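Acondicionamiento acústico de un aula de ensayo mediante paneles de fibra reciclada

Asignatura: Proyecto de Acústica Aplicada
Autora: Noemi Doucet
Enero de 2026

1. Objeto del trabajo

El presente informe recoge las mediciones y los cálculos realizados en el aula de ensayo del edificio Nillau, destinada a música de cámara y a clases de viento. El profesorado había señalado dificultades de afinación entre secciones y una fatiga auditiva apreciable al final de las sesiones. Se plantea determinar el comportamiento del tiempo de reverberación por bandas de octava y proponer una distribución de material absorbente que lo reduzca en medias frecuencias sin apagar en exceso los agudos.

2. Descripción del recinto

El aula es de planta rectangular, con dos paredes largas de fábrica enlucida, una pared corta acristalada y otra revestida de madera. El techo es plano, de escayola continua. El suelo es de terrazo. No hay cortinas ni moqueta, y el único mobiliario fijo es un armario para partituras.

La geometría favorece la aparición de ecos flotantes entre las paredes largas, que son paralelas y muy reflectantes. El efecto se percibe con una simple palmada en el eje central y se confirma en la respuesta impulsiva.

3. Método

Se empleó el método de ruido interrumpido, con fuente omnidireccional en dos posiciones y micrófono en seis. El punto más próximo a la cristalera se descartó por la influencia del tráfico exterior. En cada combinación se registraron tres caídas y se promediaron los resultados por banda. El intervalo de evaluación fue de 30 dB, extrapolado a 60 dB según la práctica habitual (T30).

La absorción equivalente se obtuvo con la fórmula de Sabine. Se contrastó con la de Eyring, cuya diferencia en el estado inicial es pequeña, dado el bajo coeficiente medio del recinto. Para el estado tratado la diferencia aumenta, y los valores de diseño se tomaron de Eyring.

4. Resultados del estado inicial

El tiempo de reverberación es máximo en la banda de 1000 Hz y desciende de forma suave a partir de 2000 Hz. En 125 Hz el valor es menor de lo previsto, lo que se atribuye al revestimiento de madera, montado sobre rastreles y con cámara de aire, que trabaja como resonador de membrana.

El primer modelo de cálculo no incluía este efecto y sobrestimaba la reverberación en graves. Tras corregir el coeficiente del revestimiento, el ajuste entre modelo y medida resultó aceptable en todas las bandas salvo en 250 Hz. La discrepancia en esa banda no se ha resuelto.

Se observaron además dos picos estrechos en la respuesta en frecuencia, uno de ellos en 1167 Hz, que se mantiene en cuatro de las seis posiciones de micrófono. El otro, en 2113 Hz, aparece solo junto al armario y desaparece al abrir sus puertas.

5. Propuesta

Se compararon dos materiales: el panel Skultutitz, de fibra textil prensada, y el panel Bomlow, de lana de poliéster. El segundo absorbe más en agudos con el mismo espesor. El primero presenta una curva más plana y admite montaje con cámara posterior – condición útil para actuar sobre 250 Hz.

La distribución elegida sitúa paneles Skultutitz alternados en las dos paredes largas, de modo que ninguna superficie desnuda quede enfrentada a otra. El techo se deja sin tratar en la zona de los músicos, para conservar las primeras reflexiones, y se cubre parcialmente en el fondo.
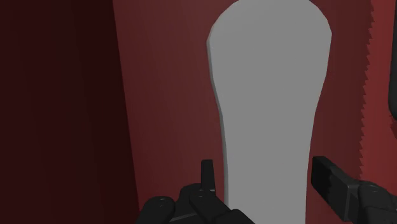
Stuart Treloar objetó en la revisión intermedia que la alternancia resuelve el eco flotante, pero deja sin corregir la cristalera, que a su juicio es la superficie más problemática para los instrumentos de metal. Pidió que se calculase también una variante con cortina pesada y que se indicase la separación respecto al vidrio.

Se ha calculado dicha variante. La cortina, fruncida y separada del vidrio, mejora las bandas de 500 Hz en adelante y apenas modifica las inferiores. Combinada con los paneles, lleva los agudos por debajo del margen fijado, por lo que se propone una cortina móvil, recogida durante los ensayos de cuerda y extendida con metales.

6. Limitaciones y trabajo pendiente

Todas las medidas se hicieron con el aula vacía de público y de intérpretes. La absorción de los ocupantes se añadió por cálculo, con datos tabulados. Tampoco se ha medido el aislamiento respecto al pasillo, que queda fuera del alcance del proyecto.

El taller Ferreira ha ofrecido un juego de paneles en préstamo para repetir las medidas en marzo. Se mantendrán las mismas posiciones de fuente y micrófono, y se añadirá una séptima en el lugar de la dirección. La banda de 250 Hz se analizará por tercios de octava.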